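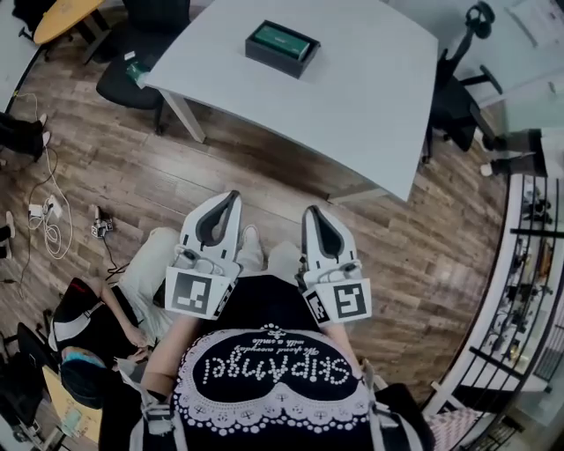
## Dec 4, 2025 – handheld grippers, both sides

Both units are together with the white jaws and dark gray pads. Marker panel sits at the base of each one. Left marker faces up. Right one faces slightly outward, so check the bracket angle before the next calibration. The second small marker on the right gripper stays on its inner side for now.

Test object is the green box in the black tray, back edge of the gray table. Long reach from the chair. Move the tray forward next time.

Done today:

- reprinted the left finger link, old one cracked at the pin (Ikberg filament, 20% infill, too low)
- new pads glued on both pairs
- jaw encoder zeroed, closed reads 537 on the left, right not logged yet
- Everett changed the serial timeout to 2000 ms, no more dropouts at startup

Still open:

- right trigger sticks on the return. Nam-gil thinks it's the spring, I think the slot needs filing. Try the file first.
- cables by the power strip are a tangle. Tape them down along the floor or run them behind the table.
- 4 mm screws are nearly gone, Skovetti order not in yet

Marker tracking was fine in September with the old flat mount. Keep that mount in the drawer until the right side is sorted. Nam-gil has the CAD file for both versions, ask him before editing the shared copy.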